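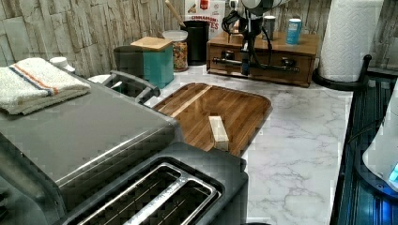

Kitchen counter, toaster end

Ticket 1787, Lagman home energy monitor
Status: reopened
Opened: February 1, 2025

The Lagman app says my kitchen circuit draws 332 watts overnight. I doubt it. Support told me to restart the hub, so I restarted it twice. Same number. Then I was told to update the Hilitz clamp firmware, which was already current.
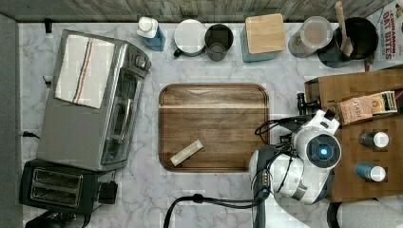 The overnight reading has been stuck since August, and I don't buy the "standby load" explanation I got last time. Standby on what? The fridge is on its own breaker. Apart from the chargers, that leaves the toaster oven and the two-slot toaster beside it, and I can't see those burning that much while I'm asleep. With the kitchen breaker off, the app still shows roughly 2 watts less and no change otherwise.

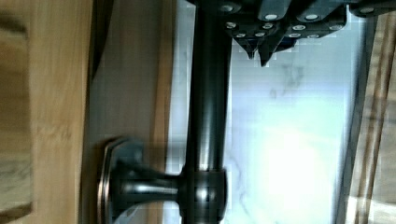 Ronaldo Javier replied that the clamp may be on the wrong conductor, and asked for the reading with the main off. I'll try it, but I was told the same thing about the last clamp.

Main off: still 332. Please escalate.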